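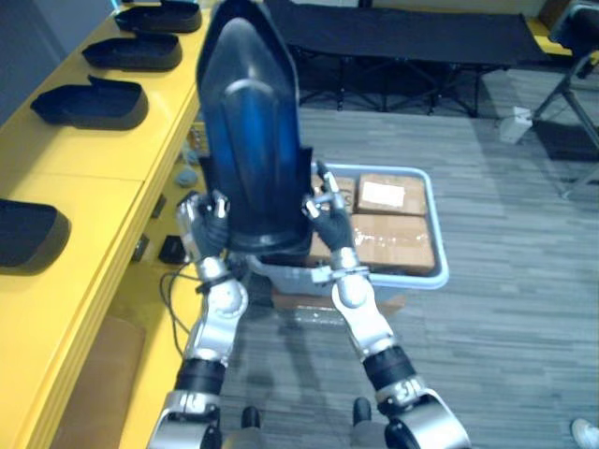
*Figure 4. Two-handed hold on a boot-shaped part, seen from the head of the robot. Trays stand on the yellow table to the left.*

## Unit 7: Teaching a Two-Handed Task by Remote Control

Students should read this unit before their first session in the Prisville teaching laboratory. The part-handling task is the first in which both arms must work on one object, and it is graded on the quality of the recorded demonstrations.

### 7.1 Two ways of showing a task

In *hand guiding*, the teacher takes hold of the arm and moves it through the task while the joint positions are recorded. The method suits single-arm work at low speed. With two arms and ten fingers or so to direct, one teacher cannot easily guide everything together.

In *remote control*, the teacher stands apart and the robot follows the teacher's arms and hands. Both sides can be moved at the same moment. The teacher loses the direct feel of contact, however, and must judge the grip largely by eye. All recordings in this unit are made by remote control with the Sosik interface.

### 7.2 The hold

The part in Figure 4 is tall, with a glossy surface and a flared base. It is held upright with one gloved hand on each side, and the fingers of the right hand curl around the base. Students should note the following:

- Bring both hands to the part before closing either one.
- Close the fingers slowly and evenly. A hand that closes early will push the part toward the other.
- Keep the wrists at the same height during the lift.
- Pause briefly once the part is clear, so that the hold appears plainly in the recording.

### 7.3 Recording and review

Each student submits 100 demonstrations. Start positions should vary from one to the next; a set recorded from a single position teaches the robot very little about recovery. Small corrections made in the course of a movement are to be kept. Dropped parts are marked as failures and kept in a separate folder.

Files are reviewed in Dixit before submission. The shared Zileo set holds 1538 demonstrations from earlier terms and may be used for comparison, but not for credit.

**Reading for the next meeting:** Unit 8, sections 8.1 and 8.2.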